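Jirklow Supply Drawers: README

Notes and item list for the shared packing and craft drawers at Jirklow. Covers what is kept where, how the list is laid out, and what to do when something runs low.
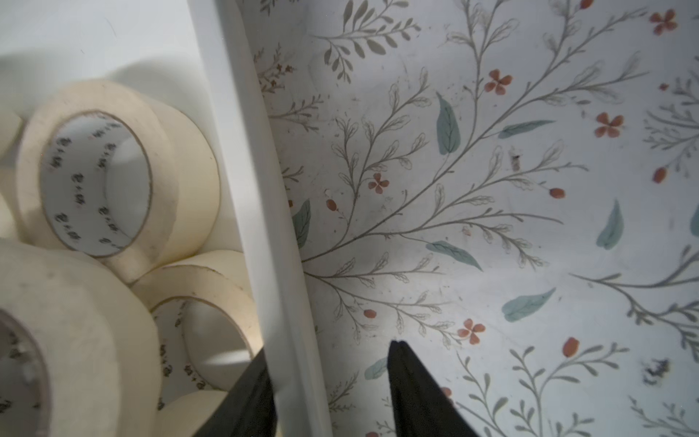

Does masking tape need its own bin?
Give it one if you keep more than a couple of rolls. Masking tape picks up dust and lint along the sides, and a roll that shares space with scissors or staples comes out nicked, so it tears in the wrong place every time.

What is in this folder

items.csv – one row per kind of item, 443 rows
bins.csv – one row per bin or compartment
history.csv – every change to stock since the list was started, 2316 rows
labels.txt – the wording used on the bin labels, ready to print
README – this file

The files are plain text with commas between fields. Any spreadsheet program will open them. Save them back as CSV and keep the column order.

Columns in items.csv

item_id: a short code, never reused, even after an item is dropped
name: what people call it ("masking tape", "kraft paper", "twine")
bin: the code of the bin where it lives
unit: roll, sheet, box, bag or each
low_mark: reorder when the stock falls to this number
source: where the last batch came from
note: anything else, or blank

Columns in bins.csv

bin: the bin code
drawer: the drawer the bin sits in, 1 to 8
lined: yes or no
label: the text on the front

How the drawers are set up

Tapes are kept by kind. Masking tape has a white plastic compartment to itself, with a divider between it and the next space. Rolls go in however they fit. We tried standing them on edge in rows and it lasted less than a week, so the list says nothing about how rolls should be stacked.

Packing tape and double-sided tape are in drawer 3. Anything with a dispenser attached goes in drawer 5, which is deeper.

Patterned liner is used where small or light things are laid flat. It wipes down with a damp cloth. Cut a new piece from the Geagea roll on the top shelf when the old one starts to curl at the corners, and use the old piece as the template.

Opened and unopened rolls are not separated. Use the opened ones first. If a roll is down to the last few turns, take it with you and finish it, and throw the core in with the cardboard.

Adding or changing an item

1. Look for the item in items.csv under another name first. "Painter's tape" was entered twice and it took a long time to sort out.
2. Add the row at the bottom. Do not sort the file.
3. Put the same change in history.csv with the date.
4. If the bin is new, add it to bins.csv and print a label.

Removing an item works the same way, except that the row stays in items.csv with "dropped" in the note column.

Reordering

Tape and paper come from Mekell. Labels and small bags come from Pliltance. Orders go out once a month, and there is a cutoff for each, posted inside the door of drawer cabinet A. The low mark for masking tape is 9 rolls across all storage, counting the spare box in the closet.

Known problems

The unit column is mixed up for twine. Some rows say roll and some say each – treat them as the same.

Prices are not in the list. They used to be, but they went out of date faster than anyone updated them.

Drawer 7 has not been checked against the list. A full check is planned for September.

Last changed: Friday, August 3, 2018. Drawer 5 bins relabeled and two duplicate glue entries merged.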